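Vundstead slip fault

The Vundstead slip fault is a grip failure in robots that handle garments on hangers. It takes its name from the Vundstead test site, where it was first logged by Samuele Longo and Elaine Holanda in October. A report followed on 2 Nov 2024.

Cause

The fault begins when a finger presses on glossy fabric near the end of a hanger. The cloth slides over the shoulder and the force reading drops. The controller takes the drop as a lost grip and closes the finger further — often onto the hanger itself. In a series of 200 trials, the fault occurred in more than 30, mostly with sports jerseys. Wool and cotton coats were rarely affected.

Safety

No injuries were recorded. The main hazard is to the rack: a hanger held by the gripper can drag the bar sideways and load its joints. Prys Lloyd proposed a force limit at the wrist, which was added to the Pastia controller as a stop condition. Benedito Guimarães later objected that the limit also halts normal work with heavy garments. 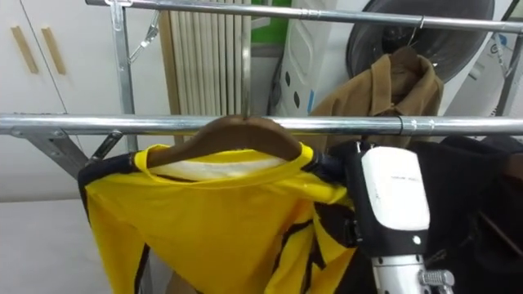

The objection remains open, and the limit is switched off by default in the current release of Pastia.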